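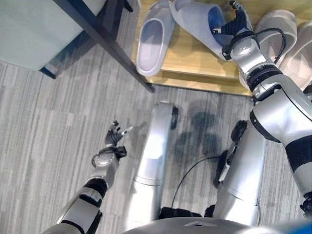 About Brostine Travel

Posted Tuesday, December 26, 2023 by Lorena Villalba

Brostine is a small travel planning office. We put together trips for people who want to see a place at a slow pace and sleep in the same bed for more than one night. Most of our clients are couples and families with older kids.

We started with one walking route, the Stavari loop, and still run it. It takes six days, and bags go ahead by van. Since then we have added 18 more routes, most of them on foot or by train.

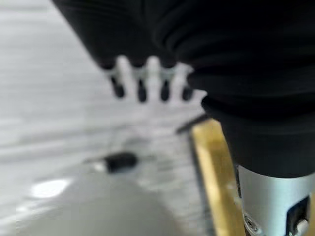 White hand with black fingertips, under a black ribbed sleeve.

Groups are kept small. The Navarrete wine week is the largest and takes up to 27 people, split between two guides. Everything else is smaller than that - the Bralto coast walk often goes out with a single family.

We book rooms in family-run guesthouses and pay them directly. Prices on our route pages include rooms, breakfast and local transport. Flights and travel insurance are not included, and we don't sell either one.

Email is the best way to reach us. We answer within 48 hours, a little slower in November when the office is setting dates for the coming year. Phone calls are fine too, mornings only.

Last updated: December 2023

Get new routes and dates by email. Enter your address to join our newsletter. Unsubscribe at any time.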